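Laying Out a Sorting Table at Mernau
Jun 15, 2019

The packing room at Mernau does its sorting on large work tables, and the tables are covered before anything is put on them. The room's supervisor has kept the same method since moving over from Castov, where the surface was bare laminate and the cell lines were drawn in wax pencil.

"The pencil wore off in a shift," the supervisor said. "Then people guessed where one cell ended."

The present surface is kraft paper with blue painter's tape laid over it in a grid. The paper is ordered from Van den Broek on rolls 43 inches wide. Tape is applied in one direction first, then across.

"We measure at both ends and run the tape by hand between the marks. It wanders a little. For sorting, a line that wanders is fine. A cell only has to be big enough for the item and clear of the next one."

Creases are left alone unless a part will not sit flat on them. "If you pull the paper to get a crease out, you lift the tape somewhere else. Press it down with a dry cloth and go on."

Masking tape was tried in August and dropped. According to the supervisor, it was too close to the paper in color, and it left torn fibers when a line had to be moved. The blue tape comes up more cleanly if pulled back low and slow.

Incoming items wait in a basket at the side of the table and go into the cells one at a time. The supervisor prefers low sides. "You can see what is left without tipping it out."

A covering is replaced after 3 weeks, or sooner if it tears. The room's log, kept on a Drillier clipboard by the door, lists 61 coverings to date.
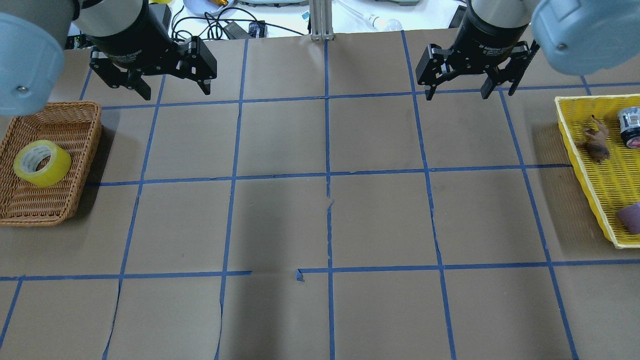 Asked what would be changed next, the supervisor named the tape width. A narrower roll is on order, and one table will be laid with it first.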